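Progress report to the Urutow fund, May 7, 2023

Hello again! I promised you a proper update on the Guthrie lift bridge once the spring show was out of the way, and it is now out of the way, so here goes.

The short version is that the bridge lifts. It lifts slowly and it complains a bit at the top, but it lifts, and it did so for two whole days at the Fallville show in March with only one stoppage (a half bush had walked off the end of an axle and jammed the lower gear, my fault entirely). The brick count stands at 2,239, which is more than I put in the application, mostly down to the towers. I had drawn them far too thin and they leaned inwards as soon as the deck had any weight on it. They're now braced on the diagonal with liftarms and you can lean on them with your elbow, which several children at Fallville did.

Your grant has gone on motors, long axles and string, in that order. I've spent almost all of the first half. The motors were dearer second-hand than I'd hoped, so I bought two instead of the three I'd budgeted for and coupled both lifting drums through one shaft. I prefer it this way, to be frank, as the deck stays level without me fiddling with two controllers. The worm gears hold it wherever it stops, so there's no brake to build. That saved me a good few evenings.

What isn't done: the counterweights. They need to be heavier and they need to fit inside towers that are now full of bracing, so I'm rebuilding the inner faces from the bottom up. The road deck also wants tiling and the barriers don't drop in time with the lift. I've got 18 tries at the barrier linkage written up in my notebook and the best of them works if you go very gently, so I'm calling that one nearly there!

Next stop is the Billness weekend. I'd like to have the barriers sorted by then, and the second half of the money would go on grey tiles and a sturdier baseboard, as the present one bows when two of us carry it. Receipts are in the post to you.
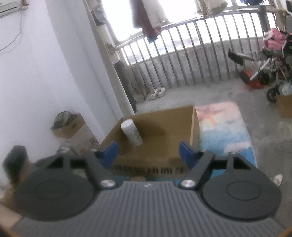 Counterweights are the job I'd most welcome ideas on, if any of your other builders have been through this. Weighted bricks are lovely but they cost a fortune, and I'd sooner find something plain that can be filled and hidden. A white plastic bottle with a cap, like the one standing in the cardboard box, is the right general shape for it, though it would have to be slim enough to run up and down inside a tower without catching on the bracing. I'll be trying sand first and then steel nuts, and I'll send you the weights with the next report.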